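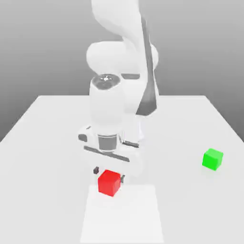
Figure 2. Simulated cube task used for the rule check. The gripper fingers stand on both sides of the red cube; the green cube is on the right part of the table.

4. Rules for recording and reporting simulated trials

4.1 Why the rules were written down

When the two groups, in Lagos and in Jindholm, began to share simulated manipulation trials, each group already had its own habits. These habits were not bad, but they were not the same. In Jindholm a trial was counted as started when the arm left its rest pose. In Lagos it was counted from the moment when the cubes had been placed. The difference looks small, but it changes the reported duration of every trial, and it changes which trials are thrown away as invalid. We found it only after the first joint table of results had been prepared, and the table had to be withdrawn.

The rules in this section were agreed after that experience. They are kept in one shared text, called the Clukero rules in our project, and every change to them must be accepted by both groups before it is used. We present here the parts which we believe can be useful to other laboratories. The parts on file storage and user accounts are left out.

4.2 State of the world before the trial

Rule 1. The full starting state must be saved before the first command is sent to the arm. By full state we mean the joint positions, the opening of the gripper, the pose of each cube, and the random seed. A picture of the start is welcome but it does not replace the numbers.

Rule 2. The target object must be named in the task file by its colour and also by its internal name. In the task of Figure 2 both cubes are of similar size and shape, so a task file that says only "the cube" is not complete. We met this mistake several times in older files, and in those cases it was not possible to decide afterwards whether the arm had gone to the wrong object or had done what was asked.

Rule 3. Friction, mass and time step must be written in the report with their values. The words "default settings" are not accepted. Default values change between versions of a simulator, and a reader who installs the newer version will not know it.

4.3 What is counted as a grasp

The definition of a grasp caused the longest discussion between the groups. A gripper which is placed over an object with one finger on each side, as in Figure 2, can look very much like a gripper that already holds it. For a person who labels single images this is a real difficulty. We therefore do not permit success to be decided from one image.

Rule 4. A grasp is counted only when contact is reported on both fingers and the object is lifted clear of the table. Both conditions are read from the simulator log. If the log and the opinion of the labeller disagree, the log is used, and the disagreement is noted in the remarks column.

Rule 5. A grasp that is lost before the object is put down is reported as a lost grasp. It must not be joined with the failures where no contact was made. The two kinds of failure have different causes, and they should be repaired in different ways.

Rule 6. If the arm touches the object that is not the target, the trial is marked with a contact flag, also when the target is later placed correctly. On a real table such a contact could push the second object to the floor or damage it. We consider that a simulation should not be more forgiving than the workplace for which it prepares.

4.4 Application of the rules to older trials

To see how much the rules matter, we applied them again to 3,000 trials recorded before the agreement. The Zedia script, which was written for this purpose, reads each log and checks it against Rules 1 to 6. It does not correct anything. It only gives a list of the trials which break a rule, together with the number of the rule.

The script marked 82 trials in which the recorded result had to be changed. Most of these had been labelled as successful from the final image alone, while the log showed contact on only one finger. As a share of the whole this is a small number. However, the marked trials were not spread evenly. They were found mainly in the tasks with two cubes, and in this part of the data the ranking of the compared controllers was changed by the correction.

4.5 Limits

The rules were made for rigid objects and for grippers with two fingers. We have not tested them with soft objects, where a lift can begin while the lower side still touches the table, and for such objects Rule 4 would need another wording. The rules also say nothing about speed limits near people, which must be taken from the safety standards that apply to the real installation. A trial which follows all the rules above is properly recorded, but it gives no permission to run the same motion on a physical arm. For this step both groups keep a separate procedure, with a risk assessment signed at the site where the arm stands.

A revised text, with a clearer wording of Rule 5, was sent to both groups in September and is used for the experiments in the next section.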